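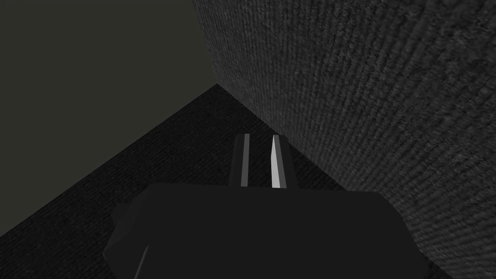 A root cellar is a storage room built partly or fully below ground and used to keep vegetables, fruit and preserves through the cold months. The surrounding earth holds the temperature a little above freezing and keeps the air moist.

Construction

Most root cellars are dug into a hillside or placed under a house. Walls are made of stone, brick or poured concrete, and the floor is often left as packed dirt, which releases moisture into the air. Two vents are usual, one near the floor to let in cool air and one near the ceiling to let out warm air. Shelves stand a short distance from the walls.

Use

Potatoes, carrots, beets, turnips and cabbage are the most common crops stored. Carrots and beets are often layered in damp sand. Apples are kept apart from potatoes, as the gas they give off causes potatoes to sprout. Cellars in cold regions are usually filled by November.

Stustby

The farming district of Stustby once had roughly 1,000 root cellars. Many fell out of use when electric refrigeration reached the area. A survey of the district listed 82 still standing, most of them near the village of Brestholm.

See also: Icehouse, Pantry, Silo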